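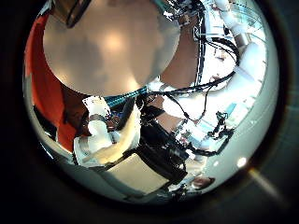
Zostcombe Allotments and Gardens Board > Preserving and Pickling > Fermented cucumbers without vinegar – share your method

trurka_jars
Posted Thursday, October 20, 2022

OK, I have to tell someone who will care. My first full season of salt-brined cucumbers is finished and I am completely hooked. I put up 12 jars between June and the end of the summer and only one went in the compost. The rest were crunchy, cloudy, sour all the way to the middle, and so garlicky my sister moved her chair.

The recipe came from my neighbor Oksana Panasiuk, who let me copy it off a card in her kitchen drawer. Small cucumbers, soaked in cold water for a few hours. Dill heads gone to seed, garlic, a slice of horseradish root, two black currant leaves per jar. Brine at 33 grams of salt to a liter of water. Everything goes under the brine with a little weight on top, lid on loose, kitchen counter, then the fridge once they taste right.

What does everyone else do? I want to try a bigger crock next year and I'd love to hear your ratios.

mudlark_ed
Lovely stuff! I go saltier, 51 grams to the liter, and I leave mine twice as long. Mine live in the garage, though, and it gets warm in there. At your salt level I'd have mush.

trurka_jars
Ooh, 51 is a lot! Do you rinse them before eating?

mudlark_ed
Never. Slice them thin, put them on rye with butter. The salt is the point.

E_Salazar
Eliécer Salazar here, plot by the water tank. Please weigh the salt, everybody, whichever number you pick. I used to go by tablespoons and then I switched from fine salt to coarse and couldn't work out why the whole batch tasted flat and had gone soft. A tablespoon of coarse salt is a lot less salt. Kitchen scale, every time.

Also cut a sliver off the blossom end. There's an enzyme in there that softens them.

hnatiuk_plot
I agree with Eliécer on the scale and disagree on the blossom end – I've done jars both ways for years and can't tell them apart. Picking them small and fermenting them the same day makes far more difference. A cucumber that has sat in the fridge for half a week is already hollow inside and no trimming is going to save it.

E_Salazar
We will never settle this. I'm still trimming.

pepperfan
Can I use grape leaves? I don't have currants, or anyone to steal them from.

trurka_jars
Yes! Oksana says grape, cherry, oak or horseradish leaf, anything with tannin. I did two jars with cherry and they had a slightly almondy smell that I really liked.

hnatiuk_plot
Or a pinch of black tea. It looks terrible in the jar and works fine.

mudlark_ed
Tea in pickles. I have now read everything.

pepperfan
Beginner question, sorry. Mine has white stuff on top of the brine. It's flat, sort of powdery, no fuzz. Dump it?

E_Salazar
Sounds like kahm yeast. Skim it off, wipe the neck of the jar with a clean cloth, and make sure everything is below the liquid. If it's fuzzy, or pink or black, throw the whole jar out and don't taste it.

mudlark_ed
I'd throw it out either way. Cucumbers are cheap.

trurka_jars
Not when you've grown them from seed, Ed!! I skimmed two of mine and they were great. But if it smells wrong, yes, out it goes.

pepperfan
It smells like a deli. Skimming now.

hnatiuk_plot
Temperature is what I'd look at next. If your kitchen goes much over 70 degrees the yeast loves it. I move mine to the floor of the hall closet, next to the boots, and check every morning. Started doing that after a heat wave turned a whole crock to soup.

trurka_jars
Closet floor is going on my list. And save the brine, people! I use it in soup with barley and potatoes, and a splash in potato salad – I like it better than vinegar there.

E_Salazar
It's good for marinating chicken as well. Overnight, then pat dry before roasting. Go easy on any other salt.

mudlark_ed
On that we agree. I'll bring a jar of the 51s to the seed swap. Bring one of yours and we can do a side by side.

trurka_jars
Deal! I have three left and I'm hiding one of them for you.

pepperfan
What variety are you all growing? I had slicers this year and I think that's half my problem.

hnatiuk_plot
Get a proper pickling type, short and bumpy with thin skin. I've got spare seed, message me your plot number.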